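Trukedau cell – progress report to the Prellon fund
February 21, 2024

The two-arm bench cell passed 4000 logged cycles in January. Gripper upkeep is now the main cost – 660 dollars so far, mostly printed fingers and screws.

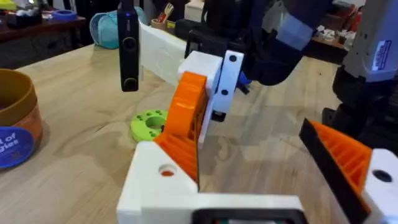
Finger pads are checked at the start of each shift and replaced when the ribs flatten. Cable slack on both arms is checked at the same time.
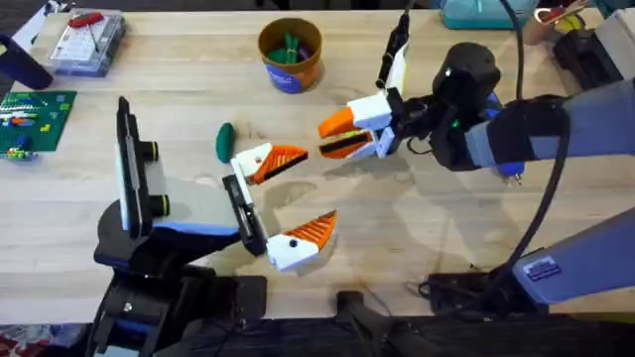 The two arms at the bench, with orange fingertips fitted to both grippers.

Reach limits were reset after a wrist fault at cycle 1194. We are still tuning the centre zone, where the grippers work closest together.

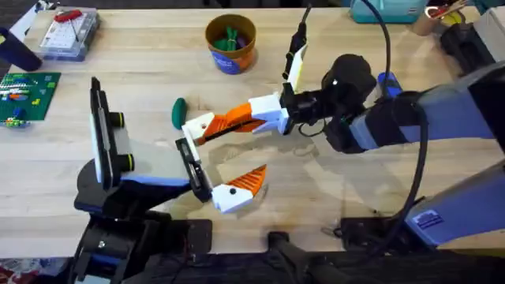 Wenska has quoted for spare wrist housings. We ask that the remaining 476 dollars be moved to that line.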